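Bebedouro aquecido Seltham para galinhas, 3 litros

Andei anos a partir gelo com um pau às sete da manhã, de roupão e galochas, até que a Isla Geddes me emprestou o dela durante uma semana. Devolvi-lho com muita pena e encomendei logo dois (um para mim, outro para vender, e foi assim que isto veio parar à loja!).

Leva 3 litros, o que cá em casa chega bem para as minhas poedeiras e para o galo, que bebe pouco e entorna muito. A base liga sozinha quando a temperatura desce e desliga quando já não faz falta. Gasta pouco, o cabo é comprido e vem com uma mola de metal por fora, para as bicadas. 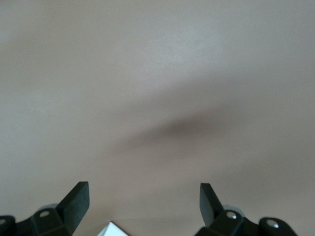

Ah, e lava-se num instante: desenrosca-se a cúpula, escova-se por dentro com água e um bocadinho de vinagre e está feito. Só não mergulhem a base, por favor, que tem a parte elétrica. Eu ponho o meu em cima de um tijolo, senão ao meio-dia já está cheio de palha.

Se têm um bando maior, vejam antes o modelo de 10 litros, que é mais pesado de carregar mas poupa viagens ao galinheiro.

Referência: 629
Capacidade: 3 litros
Cor: verde
Envio: de outubro a março, enquanto houver

Dúvidas? Escrevam, que eu respondo à noite, depois de fechar as galinhas.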